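A pony, 34 years late

2019-07-24

If you've read this column for any length of time, you know I wanted a pony. I asked for one every birthday from the age of five until I was old enough to be embarrassed, and what I got was a goldfish, then a bigger goldfish. So when the Fakdale riding stables announced they were opening a beginners' class for grown-ups, I was on the phone before I'd finished my toast!

The class is the work of Hamdia Feyisa, who took over the stables in spring and has been fixing fences ever since. She told me she expected a handful of calls. She got 181 in the first week, nearly all of them from people over forty, and a good many started with "this is going to sound silly, but..."

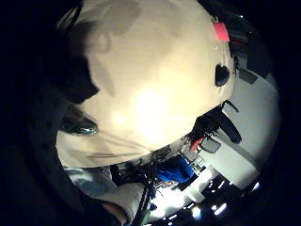 Something big, round and cream-colored, seen close up.

It didn't sound silly to me. I was given a gray mare named Semaan – very wide, very patient – and I spent my first lesson going in a slow circle with a grin on my face that I couldn't have wiped off if you'd paid me. My legs hurt for days. I went back the next week, and my legs hurt again, and I've signed up through the end of August.

Sumeya Kumsa was in my group. She's a retired bus driver from over in Prilier and she'd never touched a horse in her life, though she had a drawer full of plastic ones as a girl (she still has them, by the way, and she brought two along in her coat pocket for luck).

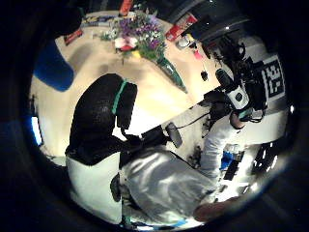 We got talking afterward about what we'd have done with real ponies if our parents had caved. Sumeya would have kept hers in the garage. I had a plan involving the bathtub and a lot of carrots, and I'm pretty sure I wrote it all down and slid it under my mother's door.

There's a waiting list for the fall, and Hamdia is hoping to buy another two horses by then. An open day is planned for August, with rides around the paddock and a secondhand boot sale. If you've got old riding boots in the closet, drop them off at the stable office. Size nines would be especially welcome, and yes, those are for me.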